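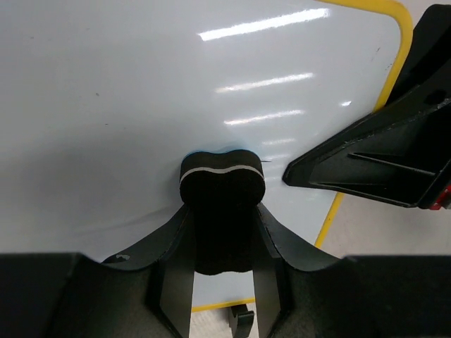 Set up the Draltora document camera before you adjust the room lighting, so you can see what the sensor is picking up. Glossy surfaces cause most of the trouble. A whiteboard with ceiling lights over it will show long white streaks of glare, and any writing under the streaks is lost to the camera. Matte paper and book pages rarely need any adjustment.

4.2 Positioning the camera

1. Place the base on a level desk, at least 36 cm from the edge.
2. Raise the arm until it clicks, then tilt the head down.
3. Connect the grey cable to the port marked OUT. The status light turns green after 8 seconds.
4. Press and hold FOCUS until the image on your monitor sharpens.

Note: If the light stays orange, unplug the cable, wait a moment and repeat step 3.

4.3 Reducing glare

1. Open Settings and choose Surface, then Gloss.
2. Set Exposure to 70. Lower it in small steps if bright patches remain.
3. Move the head to one side until the streaks leave the part you want to show.
4. Switch off the lamp on the camera arm - room light is normally enough.
5. Press SAVE. The setting is kept when the unit is turned off.

Caution: Do not loosen the colour-coded screws under the head. They hold the lens in alignment and can only be reset at a service centre.

Caution: Use only the power adapter supplied. Extension leads over 8 m are not recommended.

If the picture flickers after these steps, see Error 1046 in the troubleshooting section, or contact the Brurville service desk with your serial number ready.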